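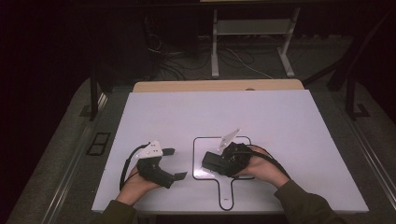
Hand grippers over the paddle outline, left jaws open, right jaws closed.

Monday, after lab hours

Outline task again. Évan wants this to be the task we show in September and I still don't see it. His argument is that a drawn shape gives the placement a hard reference, so anyone can look at the board and say in or out. Fine. My argument is that we haven't agreed what "in" means. The outline is a double line. Inner edge, outer edge, or anywhere on the white between them? I asked three people on the team and got three answers. Until that's written down the success rate is a mood.

Setup as last time: white board flat on the gray table between the rails, both hand grippers on their cables, one person driving both. Sylvain drove first, then me.

Notes from my turn:

- Right gripper blocks the view of the right side of the outline when you come in from the right. You end up lining up on the left curve and hoping. The handle is a better reference, it stays visible most of the time. Sylvain disagrees and says he never looks at the handle.
- The right cable drags on the sleeve if you turn your wrist past a certain point. Tried routing it under the forearm. Worse.
- Left gripper is easier on the hand. Could be that I'm just doing less with it.
- My wrist hurt after 18 runs. Write that in the protocol somewhere, as a cap on session length.

Évan has 700 demos in his plan and would like 1,000. I'd take 200 clean ones over either. Last batch I went through by hand, and nearly 2 hours of it was people hesitating over the board, setting the thing down, nudging it, nudging it again. If we train on that we'll get a policy that nudges. He says the Trutotis paper had messy demos and came out OK. I read it. They filtered, it's in the appendix, and they don't say how many they threw away.

Also not convinced about two hands. The task as drawn is a one-handed task. Olteanu (the other student team, downstairs) did theirs single-arm and had something moving weeks ago. If the left gripper is only going to hover, it's extra calibration for nothing. Sylvain's idea is to make the left one hold the object first and pass it across. That would at least be a reason. Somebody should try ten of those before we commit.

Calibration: the Lokach script ran without errors, and I trust that about as far as I trust any script that prints "done" whatever you feed it. I unplugged the left gripper and ran it again. It printed "done". Filed it.

The Gerkside mounts for the plates still haven't shown up. Keep using the current ones, check the screws before each session, and don't lift the gripper by the plate. I mean you, Évan.

To do
Decide inner or outer line. In writing, with initials.
Handover trial, ten runs, Sylvain driving.
Fix the calibration check so it fails when it should.
Shorter cable or a clip for the right side.
Ask Olteanu what they count as a failure.

Évan read this over my shoulder and says outer line. Sylvain says inner. Leaving it open until we're all in the room with a coffee.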